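Search this site Enter keywords Go

Bristness Project Report: Collecting grasp demos with hand-held grippers
Submitted 01/09/2019

Aim. See if a person holding a pair of grippers can give usable training data for bottle handling, without driving a robot at all. Earlier attempt in December used the Atside joystick, far too slow, dropped it.

Method. Bottle picked up, moved to a tray, let go. 200 demos planned, 16 per block then a rest as wrists get sore. Camera on the gripper itself so the view moves with the fingers.

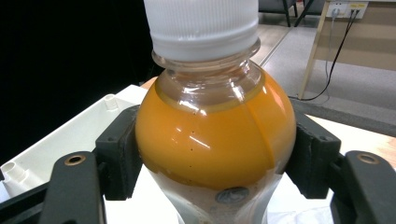
Fig 1. Gripper camera view, fingers on the shoulders of the bottle.

Clear plastic is hard for the Pimentel tracker. It wants edges and gets reflections. The drink helps, strong orange-yellow so we segmented on colour first and then looked for the cap. Finger opening logged at 30 Hz. Did not log force, should of done.
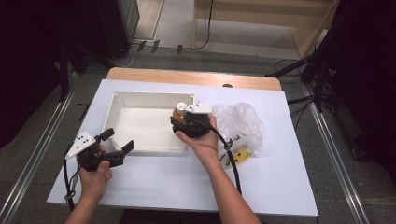 Two-handed demos were harder to label than one-handed. Our Astidska script splits a run whenever either gripper opens or closes, so one hand waiting open by the tray while the other has the small amber bottle upright gets its own segment, mostly useless. Fixed by merging anything where the tray hand dosen't move. Cables also a pain, they get in the overhead mask.

Result. 67 demos kept after merging and checking by hand. Less than hoped. Most rejects were lost tracking, the rest bad labels.

To do: force sensing, matt tape on the clear bottles, shorter blocks. Code and label files are in the shared folder under Bristness.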